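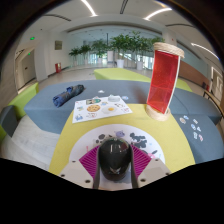 Hand-held gripper with ribbed magenta finger pads.

Finger offset fault, also called Dustach offset, is a calibration failure in two-finger hand-held grippers used to record grasping motions for robots. The recorded distance between the fingers drifts away from the true distance, and a robot arm replaying the motion closes too far or not far enough. The name comes from the Dustach test series, in which 9 of 106 recorded sessions had to be discarded.

Cause

The finger plates are held by small screws. Under repeated closing, a loosened plate can turn slightly on its mount. The position sensor reads the drive and not the plate, so the log shows a normal value. Ribbed pads can hide the error during recording, as the soft ridges take up the slack. A worn pad produces similar readings, and the two faults were listed as one until the Trikell service notes separated them.

Effects

During replay the fault usually causes dropped objects. Over-closing is the more serious form. In the Madden cell, an arm cracked a plastic housing and continued its program, the force limit having been set above the breaking load of the part. The cell was shut down for 72 hours and the limit was lowered. No injury was reported.

Detection

The usual check is to close the fingers on a gauge block before and after each session. Smooth, rounded objects such as a computer mouse show the fault poorly, because small errors in width are masked by slip. 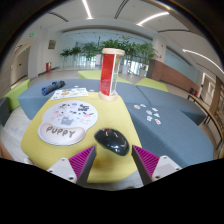

Comments (3)

The Trikell notes put the gauge check at the start only. We lost two days of recordings that way before adding one at the end.

Thread lock on the plate screws fixed it for us. Does the Stankevičius mount have the same problem?

Same problem, different screws.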